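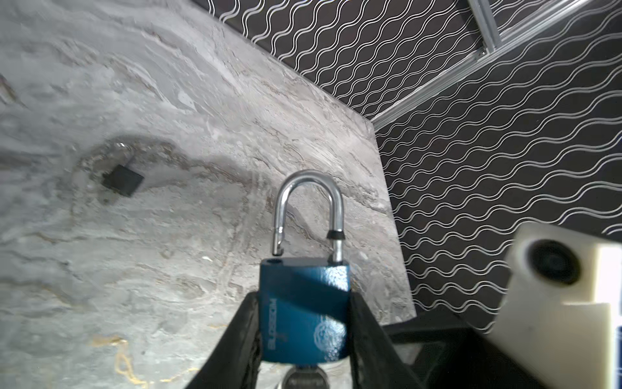 According to one reviewer of the Fillmont gripper trials, a padlock tests the fingers more than the arm, a view the later reports largely adopted. The Fillmont trials compared parallel and angled two-finger grippers on small rigid objects. They were begun in January at the Kostbridge workshop, with controllers supplied by Clirnness.

Each of the 4 finger sets was run on 22 objects – among them padlocks with the key in place and the shackle open. Black wedge-shaped fingers, closing on the sides of the lock body, were tried alongside the flat Bangera pattern. A wrist camera recorded every grasp. The wedge set completed 59 grasps before its contact edges were replaced.

Results were issued on 22 May 2020.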